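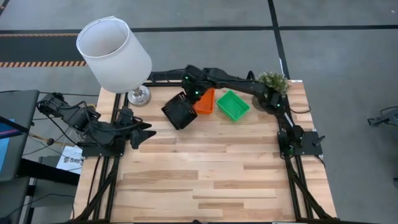
Murkon Trotik alert radio: review

20th April

The Trotik is a desk-size emergency alert receiver from Murkon. It sits silent on standby, listens for the alert tone on the weather band, and sounds a siren when a warning is issued for your county. It runs on a wall adapter, with four AA cells as backup. I bought mine at full price and have had it running since February.

Setup took around 15 minutes, most of it spent entering the county code. There is no keypad. Each digit is set with an up/down rocker, and if you pause too long the menu drops you back to the start without saving. The manual covers this in a footnote. The older Jesosen unit I used before had the same rocker but held a partial entry, and that is the better design.

Reception is good. With the whip antenna fully out, the Trotik pulled in our nearest transmitter from every room except the basement stairwell. An external antenna jack is on the back, 3.5 mm, and a plain wire antenna fixed the stairwell.

The siren measured 88 dB at arm's length on my meter. Through a closed bedroom door it still woke me during the monthly test I had forgotten about. Volume has two settings, and the low one is too low to be worth having.

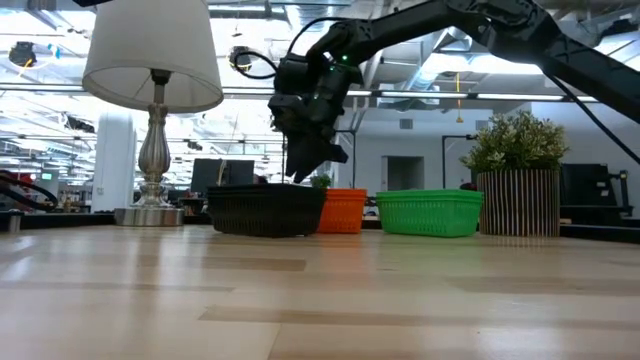 Table lamp with an off-white fabric shade and metal base.

Alert filtering is the main reason to pick this model over cheaper ones. You can switch off individual event types -- coastal flood statements, for example, if you live far inland -- and leave the rest on. Tornado and civil danger warnings can't be disabled. The text display shows the event type and the time it expires, but it can't show two active alerts at once. The newer one overwrites the older one, and you have to press Recall to get back.

Battery backup lasted 60 hours on standby with fresh alkaline cells. The low-battery chirp began at hour 30, which seems early. Rechargeable cells work but the meter reads them as half empty from the start.

The Oshima receiver in the same price range has a hand crank and a flashlight. Its filtering is all or nothing, and its siren is weaker. For a go bag I would take the Oshima. For a nightstand, the Trotik.

Pros: filtering, siren, antenna jack
Cons: code entry, single-alert display, early battery warning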